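Grandham firm ships planner update, gripper now knows when to do nothing

December 24, 2019

GRANDHAM – Grukura, the small software firm above the tile showroom on the ring road, put out the second release of its grasp planner this morning. The timing guarantees that almost no customer will install it before January, and the release notes seem at peace with this.

The planner is called Lazăr, with the little hat on the second a, which has so far broken two installers and one invoice system. It takes camera pictures from a gripper, works out what on a table might be picked up, and decides how wide to open, where to go and when to close. The first version did all of this with great confidence. The trouble was that it did so whether or not there was anything to pick up.

Customers noticed. A packing shop in Goltport, the firm's oldest account, sent in a log over the summer in which the gripper closed on a patch of bare bench, lifted, carried the patch of air across to a bin, opened, and reported a successful delivery. It then went back for more. The log ran through a lunch break. By the time anybody looked, the shop was well ahead of its daily target on paper and had moved no goods.

Grukura's fix is the main item in the new release. Lazăr can now return an answer the company calls "no grasp", meaning that it has looked at what lies between its fingers and found nothing worth closing on. Getting a program to say so took the better part of the year. The old code ranked every possible grasp from best to worst and took the winner, and in a contest among bad ideas there is always a winner. The new code gives each candidate a score that stands by itself, and throws out anything below a set line. If they all go, the arm stays where it is and asks for another view.

Where to put the line was a long argument. Set it low and the gripper goes back to delivering air. Set it high and it turns picky, hovering over a perfectly good box until a person walks over and moves it by hand, at which point the customer wonders what the arm was for. The shipped setting came out of a spreadsheet, a long meeting and, by the company's own account, a desire to go home.

Wood grain was the other headache. The perception half of Lazăr looks for edges, and a tabletop with a strong pattern is full of them. Early builds found long thin objects running the whole length of the bench, and tried to pick up the ends. One build was especially fond of the arched figures that show up in the grain, which it filed under "handle". The team's first idea was to buy a plain gray table. The second, which cost more, was to teach the software that a thing with no height is probably part of the furniture.

To do that they went out and collected their own pictures with a hand-held gripper tool, the kind a person carries to the work and squeezes, so that the camera sees what a robot's camera would. The new training set holds 900 short recordings of this sort. A good share of them show the approach: fingers open, nothing in them yet, the thing to be picked still some way off. The first version had barely seen any of that. It had been raised almost entirely on the happy moment when the fingers were already around something, and had drawn the natural conclusion about life. 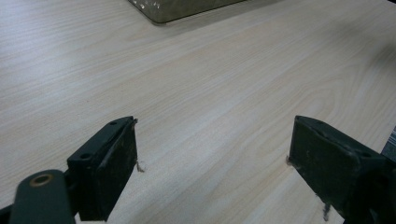
What changed in the release

Apart from "no grasp", the notes list 6 changes, of which perhaps half will matter to anyone outside the building.

The planner now masks out its own fingers before it looks for objects. Version one did this with a fixed stencil, drawn once from a clean new gripper. Real pads get scuffed and dusty, and bits of fiber catch on the edges and hang there. A stray thread poking past the stencil was, to the old software, a small object sitting extremely close by and therefore an excellent thing to grab. Since it moved along with the gripper, it stayed an excellent thing to grab wherever the gripper went. The new mask is worked out fresh for every picture, and anything that travels with the fingers is treated as part of them. The notes also suggest wiping the pads now and then, in a tone that suggests this was tried last.

Objects that run off the top or side of the picture are handled with more care. The old planner treated the visible part as the whole. Shown the bottom corner of a container, it would plan a grasp for a very short container, and then meet the rest of it on the way in. Lazăr now marks such things as incomplete and moves for a better look before it commits. This adds a little time to each pick. Grukura argues that driving into the side of a bin also added time, and of a worse kind.

Frosted and cloudy plastic gets its own setting, switched off by default, with a note that reads "improved, not solved". Clear plastic gets no setting and no note.

There is a new replay tool, which lets a user step through a recording and see every candidate the planner considered, along with the score that sank it. Testers are said to like this best of anything in the release. It has shortened support calls a good deal, as the customer can now see for themselves that the arm was trying to pick up a shadow, and can be annoyed with it directly instead of going through the help desk.

The wait before the planner gives up has been cut to 60 seconds. It had been unlimited. One test arm at the Grandham office was found after a long weekend still thinking.

Last comes a fix to the log file, where the word "success" has been replaced by "closed". The company says this describes what the software knows. There was some sadness about it in sales.

Where it stumbles

The notes are frank about what is left, at a length that goes past modesty and into something more like a hobby. Thin flat items such as cards and labels are still often taken for part of the table, which is the price of the new height rule. The old planner could at least be relied on to go after a label. It went after everything else too, but it did get the label.

Striped things at the edge of the picture remain a weak spot. The edge finder sees several narrow objects in a neat stack and scores each one, and while the new cutoff usually throws them all out, it takes its time doing it. A patch is promised for January. So was the last one, though the notes do not say which January.

Bright, even light washes out part of a pale tabletop, and the planner's sense of distance goes soft in those areas. The advice for now is to turn the lamp. The support page has a drawing of a lamp with an arrow next to it.

The Goltport shop has been running a test build since the fall. Its bench log, which Grukura printed in full at the back of the notes, is dull reading in the way the firm must have hoped for: the arm picks, the arm declines, the arm asks for another look, the arm picks. On one afternoon it declined for a good stretch without a break. The support desk got a worried call, pulled up the replay and found that the bench had been cleared and the shift had gone home. The ticket was closed as "working as intended", and a copy is now taped to the office fridge.

The update is free to current customers. New ones can ask for a trial, which will be answered after the holidays. The support desk is closed until January, and callers in the meantime will reach a recording asking them to try turning the lamp.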